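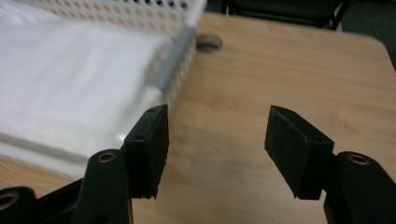
Tristora 3 - the planning tool for two-handed demos

I started writing Tristora when I got tired of scrubbing through gripper recordings by hand. You'd have 300 takes of somebody picking up a towel and putting it in a basket, and half the afternoon went on finding where each grasp began. So now the software does it! It reads both gripper streams, lines up the clocks, and cuts every take into reach, squeeze, lift and place.

Soft stuff gets its own mode (we call it Rainer, after the old branch name). Cloth doesn't have a nice fixed shape to track, so Rainer watches the gap between the left and right jaws and works out the segments from that.

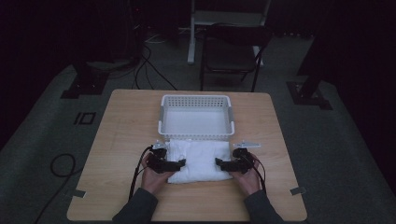
Stiff objects still go through the regular tracker, and you can switch between the two halfway through a session - handy when the same task has a basket in it.

What you get with a license:
Tristora desktop app, Linux only for now
The Rainer cloth mode
Export to Vidine, so your segments land in the planner with labels attached
41 ready-made task templates
30 days of email help from me at Stundis

The one thing I'd still call rough is fast motion. If the view smears a lot, the cut points drift a few frames and you'll want to nudge them yourself. There's a slider for that in the timeline panel, and a fix is coming in November.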